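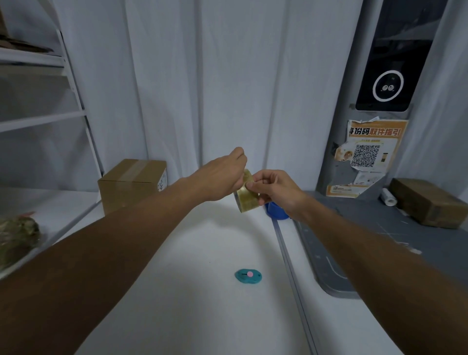

Dong-geon Chae wrote in to ask whether the pickup terminal minds having parcels taped up right beside it all day, and if it does mind, what it does about it. It minds a little. It sulks, it misreads, and on a dry winter morning it collects every scrap of dust that the tape has let go of. All of this can be managed, and most of this page is about how.

Irner Counter Pickup Terminal, reconditioned
Stock code 141
$1,289 reconditioned, $1,530 new
Pick up from Dencombe or ask us for freight

What it does

A customer walks up, holds a phone code and a parcel under the scan head, and the terminal signs the parcel out, takes its own photo and beeps. It does this without a staff member, a clipboard or a conversation about the weather. When it can't match the code to the parcel it makes a different beep, and then you get the conversation after all.

Reconditioned units come to us from parcel shops that have closed, moved or bought the new model for its nicer beep. Each one gets a new scan window, a new fan filter and a full day of scanning the same carton. The housings have scuffs. If you want one without scuffs, see the second price.

In the box

Terminal and power lead
Rubber feet (one set on, one set spare)
Calibration card
Scan window cloth
Sinaga bracket for standing the unit against a wall
Printed quick guide, which will be under the till within a week

Where to put it

Leave a hand's width of air behind the cabinet. The fan pulls from the back, and a curtain pressed against the intake is a very good way to find out what the temperature warning looks like. If you do have a curtain on that wall, fit the Sinaga bracket. It holds the cabinet forward so the cloth can hang where it likes.

Keep the area under the scan head plain and not too shiny. A dark, dull mat is ideal. Bare white counters can be made to work, but you'll need to drop the lamp by two steps in the settings, and then drop it again when the afternoon sun arrives.

The taping spot belongs to one side, outside the scan area. The camera starts looking as soon as something flat passes below it, and it has no idea that your elbow isn't a parcel. We've seen logs from a shop with 11 failed pickups before opening time, all of them the same elbow.

First start

1. Stand the unit where it's going to live and plug it in. Extension cords draped across the packing area will be found by somebody's sleeve.
2. Wait for the face to appear on the screen. It takes a couple of minutes. Pressing things doesn't hurry it along.
3. Lay the calibration card on the mat, printed side up, and choose Learn Counter from the service menu.
4. Take your hands away until the beep.
5. Scan a real parcel with a real label. Then scan one with packing tape over the label, as that's what your customers will bring you.
6. If the taped one fails, tilt the lamp back a notch and repeat steps 3 to 5.

About tape

Clear tape over a barcode gives glare. One smooth layer is usually fine. Two layers with a crease across the bars is a small mirror with opinions, and no setting in the menu will talk it round. Train whoever does the taping to run the strip beside the code, or to lay it flat and press it down from the middle.

Tear or cut strips away from the scan head. Loose tape ends have a talent for getting onto the window, where they leave a patch of glue you can't see and the camera can. Put the cutter and the roll back in the same place each time, too. A box cutter left on the mat will be offered up for pickup.

Looking after it

Every morning: wipe the scan window with the dry cloth. Straight strokes, no circles, no sleeve.

Every Friday: pull the fan filter from the back and tap it out over a bin. Check the rubber feet. Look over any paper notices you've stuck to the housing and peel off whatever has started to lift, before a customer helps.

Once a month: run Learn Counter again, even if nothing seems wrong. Counters get shuffled along a little at a time and the terminal isn't told.

For glue on the housing, use warm soapy water on a rag and some patience. For glue on the window, use the Arwood wipes and nothing stronger. We replaced three windows in February that had been treated with nail polish remover, each by somebody who assured us it was only a small amount.

When it misbehaves

Beeps twice and does nothing: the code was read but the parcel wasn't. Check for tape glare, then for an elbow.

Face on screen but no scanning: the lamp has been switched off in the menu. It's next to the volume setting and gets caught when people go looking for silence.

Restarts at random: power lead not pushed home, or a clogged filter. Try the lead first.

Reads the parcel behind the one you want: clear the mat. The terminal is obedient about things that are in front of it, including last night's returns.

Fan noise like a small moped: bearing. Send it in, or order the fan and fit it yourself with four screws and a clear bench.

Repairs

Bring or send the terminal to the Dencombe workshop with its power lead and a note saying what it does wrong. "Broken" is accurate but slows us down. Please remove your own parcels from the carton first.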